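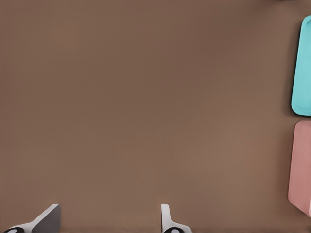

Attachment 1: plain brown surface

Booking app: offline walking maps and ferry times not loading
Status: resolved, left open for comments
Product: Brelex trip planner, phone version
Area: Trurnatlow coast

First message

Hello! I've had a good look through the help pages and can't find my problem, so I'm opening a ticket. I'm planning a week on the Trurnatlow coast in November, staying in Brunden and walking between the villages, and I bought the offline pack for the area because the signal on the cliff path is famously bad. The pack says it has downloaded. I get the green tick and everything. But as soon as I put the phone in flight mode the map goes grey past the second village, and the ferry page just says "no sailings" for every date I try.

It isn't every part of the app. My hotel booking shows up fine, so does the train ticket, and the restaurant list works (I've already picked out three places for anchovies). It's only the map and the ferries.

What I've tried so far:

Turned the phone off and on.
Signed out and back in.
Deleted the pack and downloaded it again on my home wifi, which took ages.
Changed the app language from English to Italian and back, because somebody on a walking forum said it helped. It didn't, though I did learn the word for landing stage.

The phone has plenty of room on it. The pack says 600 MB on the shop page, but when I look in my phone's storage settings the app is only using 500 MB altogether, and surely that can't be right if the pack alone is bigger than that?

Reply from support

Thanks for the detail, the storage figure is useful. Could you open Settings, then Packs, then tap the small arrow next to Trurnatlow and tell us what it says beside "Paths" and "Boats"? Please also tell us the pack version, which is at the very bottom of the same page.

My reply

Right, found the arrow (it's tiny, I'd never have spotted it). Paths says "partial". Boats says "waiting". The version at the bottom is 1,503, with the comma in it, which looks a bit odd for a version number but that's how it's written.

While I was in there I noticed that the start date for my trip was correct but the home harbour was set to Magalhães, and I've no idea why. I did look at a holiday there last spring and never booked it. Could the app be trying to fetch boats for the wrong place? I changed it to Brunden and pressed save, and it went back to Magalhães when I reopened the page. I did this four times to be sure.

Reply from support

That helps a lot. The home harbour is saved to your account as well as to your phone, and the account copy is winning. Please try this, in this order:

1. Go to the website on a computer, open your profile and remove Magalhães from your saved places.
2. Add Brunden as a saved place and mark it as home.
3. On the phone, delete the Trurnatlow pack and close the app fully.
4. Open the app again on wifi and download the pack, keeping the screen on until both Paths and Boats say "ready".

The green tick only covers the base map, so please go by the words on the Packs page.

My reply

Did steps one and two over breakfast, no trouble at all. Step three fine. Step four stopped with Paths on "ready" and Boats still on "waiting", and I sat there for the length of a whole radio play with my thumb on the screen to stop it going dark!

Good news though: the map now goes all the way along. I went into flight mode and could follow the coast path from Brunden right round to the last headland, with the steps and the drinking fountains marked, and the upper path through the vineyards too. I'm very pleased about that, it's the bit I was most worried about. One of the sections has a note saying it closes after heavy rain, and I never saw that note in the grey version, so I'm glad I kept on.

Ferries still say "no sailings".

Reply from support

Glad the paths are there. On the boats: which dates are you searching, and do you have "scheduled only" switched on?

My reply

The whole of my week in November, and yes, "scheduled only" is on. I think it came like that, I don't remember touching it.

I've now tried it with the switch off and there they are! A whole list of boats with a little wavy line next to each one. When I tap the wavy line it says "runs if sea allows". So the boats were hidden because the winter timetable isn't a firm one? That makes sense, but "no sailings" is a bit of a fright when you've planned your walk back round catching one. I had nearly cancelled the second half of the trip and booked a bus.

I've also spotted that Boats says "ready" now. I didn't do anything to it, I only flicked the switch.

Reply from support

Yes, with "scheduled only" on, the app skips the weather-dependent sailings, and in the off season that covers all of them on this stretch. The Boats part of the pack won't finish while it has nothing to save, so it sat on "waiting". We have passed on your point about the wording. Please check the board at the landing stage on the day, as the app can't update those sailings when you're offline.

My reply

Will do. I've written the last train times on a bit of card as well, in case the sea is in a mood.

One last thing for anybody who finds this page with the same problem: check the storage figure after the download. Mine now says 1,900 MB for the whole app, so it had clearly been missing a great chunk before. And do look at your home harbour on the website, not on the phone, or it'll keep going back to wherever you were daydreaming about last.

Is there any way to print the path map with the fountains on it? I can't see a button. Happy to open a new ticket if that's easier for you.

Reply from support

Printing is on the website only: open the trip, choose Map, then Print, and tick "water and steps" in the box on the left. We're marking this one as resolved but you can still add to it.

My reply

Found it, printed it, two copies. Thank you!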